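Home | Courses | Projects | Reports | Contact
Last updated: March

Drinking water habits in a shared student house: report of a small project

Introduction

For the course Water and Daily Life we had to choose a question which can be answered with simple means and without a laboratory. I live in a house where people drink a lot of water from the tap, but the same people also buy water in the shop. I wanted to know how much is bought, how much is taken from the tap, and for which reasons. My supervisor was Gerrit Dijkstra. He advised me to keep the group small and to measure over a longer time, and I followed this advice.

The house is in the Muvau quarter, ten minutes on foot from the faculty. There were 5 persons who took part, including me. I am aware that it is not correct to draw large conclusions from 5 persons, and I come back to this point later.

Method

Each participant received a paper form which was hanging on the inside of the kitchen cupboard. After every drink the person had to write the amount and the source: tap, shop bottle, or outside the house. Tea and coffee were counted as tap water, except when somebody made them with bottled water. This happened more often than I expected, because the kettle gets a white layer very quickly and one of us does not like this.

We measured during 13 weeks. In the first week many lines were forgotten, therefore I made a second form which was shorter. I kept the first week in the total, but I marked it in the table in the appendix.

To estimate the amounts we first had to know our cups. I filled each cup and glass to the normal level with the help of a kitchen measuring jug and wrote the number on a list. Some participants always used the same mug, and for them the work was easy. For others I had to ask every evening.
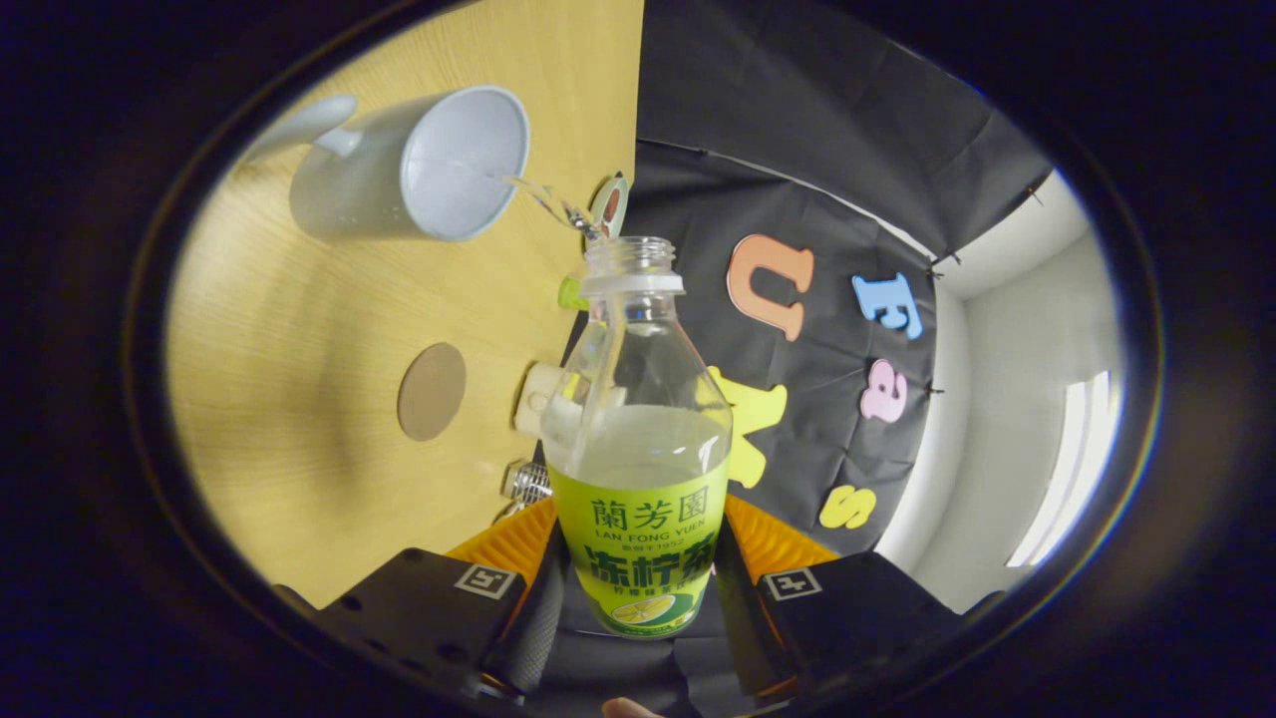
A second difficulty was the bottles which are filled again. Three of the participants keep an old shop bottle and fill it from the tap during many days. In the beginning they wrote this as "bottle", and so the amount of shop water was too high. I explained the difference again at dinner and after that the forms were better. I corrected the earlier lines together with the persons concerned, as far as they could remember.

Results

In total there are 2,849 lines on the forms. Of these, 487 lines are for water bought in a shop. All other lines are for tap water or for drinks taken outside the house. The use of shop water was not equal between the persons. One participant, Aris, wrote no shop water at all during the whole period. Another participant was responsible for more than half of the shop water lines.

I asked each participant for the reasons in a short talk. The answers were:

- the taste of the tap water is "like a swimming pool", above all in the morning
- a bottle is easy to take to the faculty
- at home, in the family, one always bought water, and the habit stayed
- sparkling water does not come from the tap

The third answer was for me the most interesting. Two persons gave it with almost the same words, although they come from different countries.

A small taste test

At the end of the project I did a taste test at the kitchen table, at 8 in the evening. I used tap water directly from the tap, tap water which stood in the fridge for one night, and a still water which I bought at Ait Ali, the grocery at the corner. The participants did not know which was which. Four persons preferred the cold tap water. The person who buys the most water also chose it, and was not very happy with me. In the test the shop water had room temperature, and this was a mistake of mine. I should have put it in the fridge too.

Discussion

The group is small and all of us study, so the results say something only about our house. The forms depend on the honesty and the memory of the participants. I think that people also drank more than usual in the first weeks, simply because they saw the form on the cupboard. Mr Dijkstra named this effect before the start and I could see it clearly in the numbers.

After the project we bought a large glass jug for the fridge. It is filled by the person who empties it, at least in theory. I would like to repeat the measurement next year with the students of Jiltance, the residence on the other side of the canal, where the pipes are newer. For this I would use one form per person and not one form for the whole kitchen.

I thank my housemates for their patience. The tables and both versions of the form are in the appendix.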